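Notes from the drawer project

August has been all nightstand, all the time. If you read the last newsletter you know we'd finally gotten the arm to fold a dish towel in a way I wasn't embarrassed by, and I promised something "simpler" for the summer. So we picked drawers! Open the drawer, pick up the thing on top, put it in, close the drawer. My kid can do it. I can do it half asleep with a glass of water in the other hand.

We're calling this set Carhuamaca, after the street our first office was on, and the goal is 2,788 recorded runs before we train anything serious on it. Every run is a person driving the arm through the whole job from start to finish while the cameras record along with the joint positions. The learning system never gets a rule like "pull the knob." It gets a big pile of us pulling the knob, and it has to work out the rest.
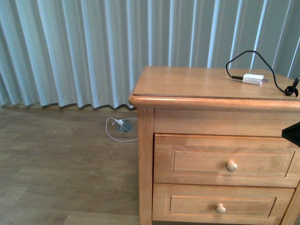 The nightstand by the curtain, with a charger on top and the gripper just coming in at the right.

I spent a silly amount of time picking that piece of furniture. I wanted real wood with round knobs, because bar handles are easy (you just hook them and lean back) and round knobs are a pain. You have to come in straight, close on the knob evenly, and then pull without drifting sideways, or the drawer goes crooked and sticks. I must have done that forty different ways in the first week. The crooked ones get kept too, by the way, as long as the driver recovers and finishes the job. Some of my favorite runs are the ones where somebody fumbles, backs off, and tries again, since the model needs to see what getting out of trouble looks like.

The charger stays on the tabletop for a lot of these. It's there to be left alone. Real nightstands have chargers and cords and half a pack of gum on them, and I'd like the arm to learn early that it isn't supposed to tidy away everything it meets. That little arch of black cable has been a good teacher for the drivers as well. You swing in too wide and there it is.

The small object changes from batch to batch. The current favorite in our group is a pink and white one, mostly because it shows up so nicely against the wood, and partly because it's round and likes to roll.
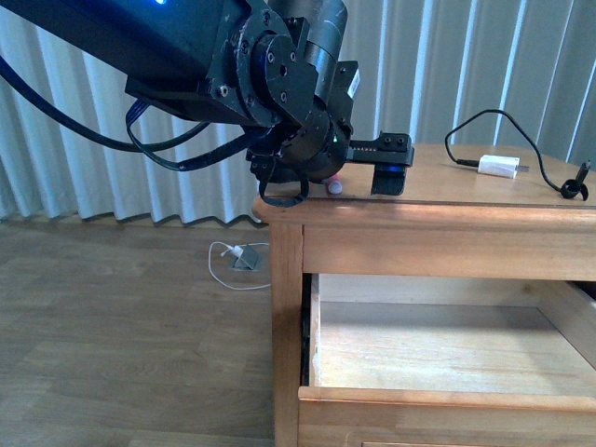
Reaching for the pink and white one, with the drawer already open underneath.

Getting down to it is the part new drivers struggle with. The fingers have to land on either side, low enough to get a good hold and high enough that you don't scrape the tabletop. Then there's the trip over the front edge and down into the drawer, and people always let go too early. I do it myself. You see the object over the drawer, your brain says "done," and your hand opens. We ask everyone to wait until it's low. It makes for slower runs and much better ones.

We work in blocks of 400, with 2 people trading off, one driving and one resetting and writing notes. The notes go into Silix, our labeling tool, where each run gets marked as clean, recovered, or tossed. I was sure I'd hate the notes. Now I read them with my coffee, and I've learned more about drawers from them than from any plot of the training loss.

Somebody wrote in to ask why we don't use Lidar for this. Short version: for a job this close up, the cameras give us what we want, and I'd like the whole setup to stay cheap enough that a small lab could copy it. The view down at the wrist does a lot of the work anyway. From up high the arm blocks half of what you care about, and from the wrist you get the knobs, the top, and your own two fingers.
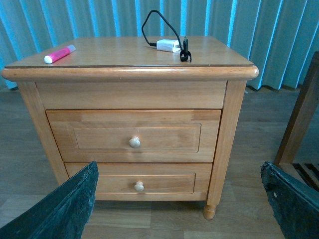
Posted by the Dirkitz data desk

Back to the starting positions, which is where I've been fussing lately. In the first block we began every run from almost the same spot, and the model we trained on it (just a quick one, to see) was great from that spot and hopeless from anywhere else. So now the drivers begin high, low, off to one side, wherever. The object gets turned at different angles too. It's slower to reset, and there has been some grumbling, but you can feel the difference when you play the runs back to back. They stop looking like copies.

We also split the job up. Some runs are the whole thing, and some are only one piece of it: just opening, just placing, just closing. There are 4 of these short types now, and I'm fond of the plain opening runs, where all that matters is the knob and the pull. 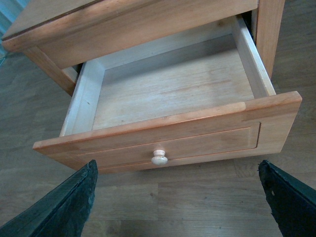
Closing gets its own short type because I'd badly underrated it. You'd think a shove would do, and a shove does do, until you push off center and one side goes in ahead of the other. The good drivers put a fingertip near the middle and ease it home. The impatient ones (hello, me) give it a bump and then have to come back for the last bit. Both kinds are in the set, marked differently, and I'm curious which habit the model picks up.

Next block we're moving the nightstand a little and trying it at dusk, when the light through the curtain goes soft and the wood looks like a different color. If you'd like to come drive for an afternoon, reply to this email and I'll find you a slot. Mornings fill up first, and we do have snacks.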